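October, workshop notebook, web bench

Started just after 10 with coffee and the Diltbridge print stylesheet, which I have been putting off since the summer. The complaint from their office is that when somebody prints the ferry timetable page from the browser, the last column disappears off the right side of the paper. Norbert said it would be a five minute job. Norbert Kocsis has never once in his life had to deal with a print stylesheet, so I'm writing down everything I tried, partly for the next person and partly so I can wave it at him!

First thing, the page had no print rules at all. What it did have was one giant stylesheet loaded with media set to "screen", so the printed version was coming out with the browser's own defaults plus whatever inline styles the old content editor left lying around (plenty). The timetable cells each had a fixed width typed right into them. Thirteen columns, every one of them fixed. Well, no wonder.

Attempt one: override the widths with auto and !important in a new print sheet. The table shrank, good, but the station names started breaking in the middle of words because somebody had put word-break: break-all in another inline style. I said a few things out loud. Overrode that too.

Attempt two: landscape. I set the page size to landscape in the @page rule and it worked in one browser and did nothing at all in the other one on my machine. I went back and forth on this for a good half hour thinking I had a typo. No typo. The print dialog had remembered my last manual choice, portrait, from when I printed the parking form. Clearing the saved print settings fixed it. WRITE THIS DOWN SOMEWHERE BIG, I've lost time to this before and I know I'll do it again.

Attempt three was the keeper. Dropped the table font down a notch for print only, removed the cell padding on the left and right, and hid the "book now" column altogether, as it's a column of buttons and you can't click on paper. That alone bought back enough room for portrait. So the landscape rule came out again, ha.

Also hid the cookie bar, the site menu, the chat bubble and the footer map. The cookie bar was printing on every single sheet as it's position: fixed, and it sat right on top of the Sunday sailings -- I bet that was half of the original complaint and they never thought to mention it.

Header rows: wrapped the top row in a proper thead so it repeats at the top of each page. The old markup had it as an ordinary row with bold text. There are six timetables on the page and I did all of them by hand, then Botond walked past and asked why I didn't do it in the template. Because I didn't know there was a template, Botond! There is a template. It's in the Abdella folder, under "partials-old", which I had taken to be old. It's the live one. Redid the lot in the template, threw my hand edits away, renamed nothing because I'm scared of what else points at that folder.

After lunch, on to the redirects for Skamthorpe. They moved from the old shop address to the new one and we're getting a pile of not-found pages in the log. I pulled the list and took out the bots poking at login pages we don't even have. 505 left that look like real addresses real people might have bookmarked. Most follow a pattern (old category, slash, product number, dot htm), so one rule catches nearly all of them. The leftovers are from a newsletter sent out years ago with capital letters in the links. The old server didn't care about capitals and the new one very much does.

I put in a lowercase rewrite ahead of the pattern rule and promptly made a loop on the home page. Browser gave up with the too many redirects message. The rule was matching the trailing slash, adding its own, and then matching again. Fixed by only letting it fire when there's at least one capital in the path. Tested with curl this time and not with the browser, which hangs on to permanent redirects like a dog with a sock. I keep them temporary until I'm sure, then flip them. They are still temporary as I write this. Flip them tomorrow morning if the log looks calm overnight.
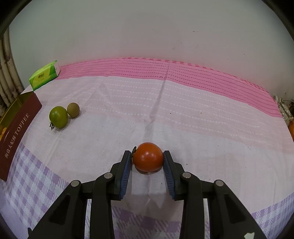
The other thing eating the log was a favicon request to a path that hasn't existed since the redesign. Harmless but noisy, and it makes it hard to spot anything useful. I put a copy of the icon at the old path and moved on with my life.

Last job, Nadard. Their contact form has been sending mail with the visitor's address in the From line, and the mail host has started binning it as forged (fair enough, it sort of is). Changed it so From is the site's own address and the visitor goes in Reply-To. Sent myself a test and it landed in the inbox, sent Botond Medve one and his went to spam, so I want to look at the DNS records before I tell the client anything. I suspect the SPF line still names the old host and not the new one. I don't have the login for their domain account. Norbert does, or says he does.

Left over for next time:

Flip the Skamthorpe redirects to permanent.
Get the Nadard domain login out of Norbert.
Print the Diltbridge page on the real printer downstairs, both sides, and check that the thead repeats past page two. I've only looked at it in preview so far.
Ask Botond what else is in partials-old.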